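**The Lorkemano proofs are coming up for sale, and I've been to look at them**

*2025-09-21*

If you've been reading this newsletter for a while, you know I have a weakness for printers' proofs. I like the finished print fine. I like the sheet before it even more, the one with the wrong blue in the sky and a pencil arrow in the margin telling somebody to push it further. So when Skivero announced that the whole proof archive of the Lorkemano print workshop would go to auction in December, I cleared a day, got on the early train to Trestham and spent six hours with my nose over a table. I could have stayed for six more!

A little background for newer readers. Lorkemano was a screenprint and lithography shop that ran on the river side of Trestham for a bit over thirty years. It never published under its own name in a big way. Painters came to it, often painters who had never made a print before, and the shop worked out how to turn a canvas into an edition. When a run was done, the artist got the edition, the publisher got the invoice, and the workshop kept one of everything that had happened along the way: trial proofs, color separations, registration sheets, the rejected ones, the ones that came out of the press at an angle and looked better for it.

That adds up. The archive holds 2194 sheets, which Skivero has sorted into 59 lots. Some lots are a single sheet in a mat. Others are a fat folder that takes one painting from the first gray key plate all the way to the signed impression, and those folders are what I'd like to talk you into going to see, even if you have no plan to raise a hand.
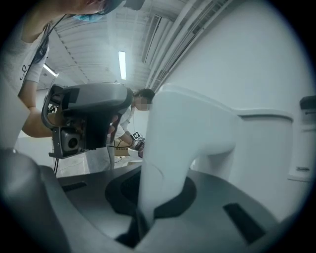

Take lot 14, which is where I lost most of my morning. It's a harbor picture, fairly plain, four boats and a lot of water. The finished print is pleasant. You'd walk by it in a hotel. But the folder has nineteen states of it, and if you lay them out in order you can watch the water go from flat green to a green with gray laid over it, then the gray comes off again, then a very thin pink goes down underneath everything and suddenly the whole surface moves. The pink is nearly invisible in the final version. You'd never guess it was in there. On the back of that sheet, in soft pencil, is the word "yes" and a date, and then the next four sheets are all tests of how little pink they could get away with.

Lot 22 is odder and I love it. A set of ten lithographs was planned and only seven were ever issued. The three missing ones are in the folder, complete as far as I can tell, clean and crisp, with margins as generous as the rest. Nothing in the workshop notes says why they were dropped. Skivero's catalog entry is sensibly quiet on the point and calls them "unpublished subjects." I went back and forth between the seven and the three for a long while, and my own guess is that they're a bit too cheerful for the company they'd be keeping. They're my favorites.

Then there's the paper. Lorkemano bought a lot of it from Zeleke, a small mill that made a heavy, slightly furry sheet with a warm tone, and if you've handled any you'll know it before you've found the watermark. Later on the shop moved to smoother, whiter stock, and you can see the printers adjusting. The inks sit up higher. The edges get sharper. There's one lot (38, in the second room) where the same image has been pulled on both papers, side by side, in the same week, and it's the best short lesson in what paper does that I've come across. If you teach printmaking anywhere within driving distance, please take your students.

**What it might cost**

I asked about estimates, naturally. The range is wide. The big folders carry serious numbers and I expect institutions to go after them. The single sheets are another story. Skivero ran a small trial group from the archive in its spring works-on-paper sale, mostly to see who'd turn up, and the middle of that group landed at around $639 a sheet before fees. One or two went for much more. Several went for less than you'd pay to have them framed.

For a unique working proof with a pencil note on it, out of a shop with a real history, I find that very exciting. These are one-offs. An edition print has siblings out in the world, and its price tends to follow whatever the last sibling did. A trial proof with the wrong orange in it has no sibling. You're left to decide what it's worth to you, standing there, looking at it. I know that makes some buyers nervous. I'd say go look at a few dozen and see if the nerves don't settle.

Some practical thoughts, from somebody who has made most of the mistakes:

- Ask to see the back. Notes, stamps, and old tape are all on the back, and with proofs the back is half the fun.
- Check whether a sheet is signed, initialed, or neither. Most of the archive is unsigned. The catalog is careful about this, so read the entry slowly.
- Handling creases are common. A workshop sheet was moved around a lot while the ink was still being argued over. Soft creases in the margin don't bother me. A crease through the image does, unless the price says so.
- Look at the fees before you set your limit. Write the limit down with the fees already in it.
- Ask for a condition report on anything sold in a folder. The reports list every sheet, and the photos online only show the first few.

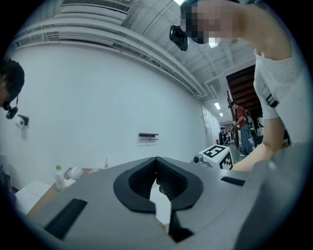 *White T-shirt, head-mounted camera, gray hand-held gripper.*

**One thing I go back and forth on**

Should an archive like this be broken up at all? I've had a few emails already, most of them from readers who'd like to see all 2194 sheets stay together in one public collection. I understand that completely. A folder tells you how one print was made, but the run of folders tells you how a shop learned to do its job, and after the hammer falls the run won't exist in the same way.

Against that, the archive has been sitting in flat files that very few people ever opened. I had read about the Lorkemano proofs for years without meeting one person who'd handled them. Now there's a full catalog with every sheet measured and listed, and Skivero has said the listing will stay online after the sale with the images attached. The folders are being kept whole, too. Lot 14 will be sold as nineteen states or it won't be sold. That was the first thing I asked and I was relieved at the answer.

I'd still cheer if a museum came along and took a good, deep group. Trestham's own city museum has a print room that could do something wonderful with lots 14, 22, and 38 together. I have no inside information. I'm just hoping out loud.

**Seeing them for yourself**

The viewing takes up two rooms on the upper floor at Skivero's Trestham building. The front room has the framed and matted single sheets on the walls, and you can wander in and look. The folders are in the back room, and for those you ask at the desk and sit down at one of the tables, one folder at a time, clean hands, no pens. Pencils are fine. They'll lend you one. The light in the back room is good until midafternoon, and then it goes a bit yellow, so if color matters to you (it should, with these!) get there early and do the front room second.

The printed catalog is a handsome thing, sewn, with a foldout for the harbor states. I bought one and then went back down the stairs and bought another for a friend. The text is the plain, useful kind. There's a short essay at the front on how the shop mixed its blacks, and it had me digging out two of my own prints when I got home to check them under a lamp. One of them turns out to be a very dark green. I've owned it for eleven years.

Bidding will be in the room, by phone, or online, and you can leave a written bid if you don't trust yourself. Registration closes a day ahead of the sale, so don't leave it to the morning. I'll be in the room, near the back, with one single sheet circled in my catalog and a number next to it that I fully intend to stick to. I won't tell you which lot until afterward.

If you go, write and tell me what you stopped at. I'd especially like to hear from anyone who printed at Lorkemano or had work printed there, and from anyone who knows the story of those three missing lithographs. I'll run the best letters in the next issue, along with the results.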